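Pattern on Pattern, and Then the Folding

15 Sep 2020

Otis Kowalczyk has 171 pieces of printed cloth. He counted in August, twice, because the first time he forgot the drawer under the bed. Napkins, throws, tea towels, a tablecloth from a church sale in Brovgate that cost 9 dollars and still has the tag pinned on.

None of it matches. That was the idea, sort of. "I had beige for years," he says, already walking off to find something. "Beige curtains. Beige everything. I was tired."

So now, prints. Checks, fruit, dots. Pink leopard on the walls, which his sister hates. Dark brown marble pattern down below, white and cream veins running all through it. A lot going on. You stop minding after ten minutes or so.

Lemons, red polka dots and a white basket, then the plaid, folded. 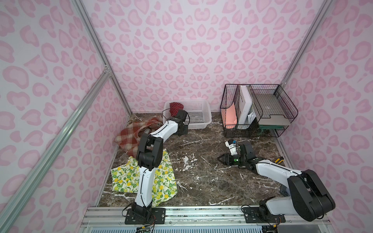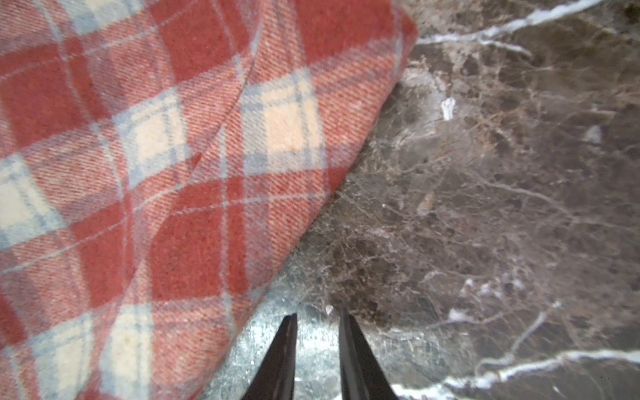 The plaid question

Plaid is where he gets fussy. Brick red, coral, a grayish blue, cream squares where the light bands cross. He folds so the edge comes out straight and the layers stay thick, then leaves it alone. No patting. Thick cloth wants a soft fold, he says, press it hard and the crease stays in for weeks.

Lint is the other thing. Brushed cloth picks up everything. He keeps a roller by the door and another in the car.

Baskets, not drawers

Drawers lost. Too easy to forget whats in them. Small things go in baskets now, big things get stacked, and anything he hasn't touched in 30 days moves to the hall shelf where people can take it. His neighbor has taken four. Good taste, Otis says, a bit sourly.

Where to look

Trerkard for remnants, go early, bring cash. Prendell does a bin of seconds near the back, mostly stripes, some of them realy nice. Hodoroagă is the splurge. Otis saw a wool throw there for 600 and went home and thought about it. Went back. Gone.

He is still looking for a green check, medium weight, nothing shiny. Write in if you have one.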